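Ratanaporn Beach Hotel - pool and room walk-through, September
Checked by: Nest Gough
With: Mayuree Kongkaew, front desk

Pool gate latch: OK. Closes by itself, which it did not do in spring.
Depth markers: FAIL. The 6 has worn down to something like a comma.
Life ring: OK. Please stop hanging towels on it.
Pool pump shutoff: OK. Stopped on the first press, label readable.

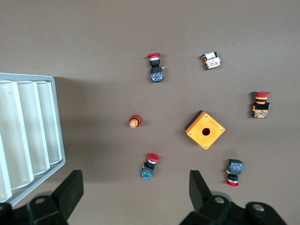

Stairwell lights, east side: FAIL. Two out, same two as last time. I have grown fond of them.
Room 397 balcony rail: OK, after Chalerm tightened it while I stood there looking official.
Hot water, same room: OK, but it takes over 30 seconds to arrive. Guests have mentioned it - at length.
Breakfast room exit: FAIL. Blocked by the waffle cart. Cart moved, then moved back when I went for coffee.

Recheck the three fails before the Tovanura tour group checks in.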